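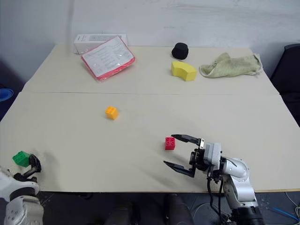
The Stokmont two-part work table sells for 900, and the catalog calls it seamless. I wouldn't. There are two panels and you can see the thin line where they meet, running the full width of the top, so whoever wrote "seamless" was not looking at the same table. A toy block with studs on it sits on either side of a join like that without trouble, but try writing on a single sheet of paper across it and you may change your mind.

Home Catalog Tables Storage Spare Parts Contact

The beige finish is pale and goes with most walls. Stokmont says it resists marks - we'd wait a few years before repeating that. Ansel Bellamy in our shop has put together 49 of them and says the panels line up well if you tighten the center bolts last. The printed instructions tell you to tighten them first.

Warranty is 2 years on the frame and none on the surface, a strange split for something sold on its surface. Item number 1035. Delivery is extra, and the Clemix edge guard shown in the old catalog is no longer included. Ask Britta Rathjen about returns before you open the carton.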